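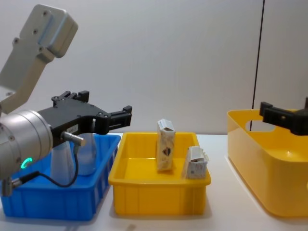 Forna reckons the sorting is nearly there and the washing-up is years off, and that anybody who buys a machine for either one this spring has more money than cupboards.

I quote that from another thread because it's what set me off. We run a small shop selling cleaning bits and toiletries, and my evenings go on putting stock into the right crates. Bottles with bottles, cartons with cartons, the split ones to one side. It's dull, it's light, and it's all done at one table. I keep reading that machines can do this sort of chore now. Can they, in a place my size? And if they can, would the same thing do the kitchen at home? I'm not after a lecture on the future of work, I'd just like to sit down before nine.

Asked by Gudemeo, Apr 20, 2024

Vidal
Depends what you mean by "do". Picking a carton out of one crate and setting it in another is well within reach, provided the crates stay where they were put and the cartons are the sort it has met before. We tried an arm in our packing room for 11 weeks. On a good day it got 96 picks in a hundred right, which sounds lovely until you're the person fetching the other four out from behind the radiator.

What caught it out:
Cartons with the flaps open. It would take hold of a flap and lift that, and the carton stayed at home.
See-through bottles. Ours had real trouble telling where the edge was. Frosted ones went better.
Me, moving a crate two inches to the left to put my tea down.

It was slower than my slowest Saturday lad, but it did carry on through lunch - he never has. If your stock is all much the same shape, ask for a trial with your own boxes on your own table. Don't go by the supplier's boxes, they are always very clean boxes.

As for the kitchen, no. A crate has four sides and keeps still. Have you looked in your cutlery drawer lately?

Widadent
get a teenager, 3 crates and a label maker. my nephew did our whole stockroom for a pizza

Forna
Since I'm being quoted - I said "years off" about the washing-up and I'll stand by it. Loading a dishwasher that a family has already half loaded is harder than anything in your shop. I can't do ours to my wife's satisfaction and I've had 2 decades of training.

For the shop I'd agree with Vidal, except that I'd sort out the crates first. One colour for bottles, another for cartons, marks on the table so they go back in the same spot. You'd need all that for a machine anyway. We did it in May last year, meaning to get the arm afterwards, and it took enough off the evening that we haven't rung them back.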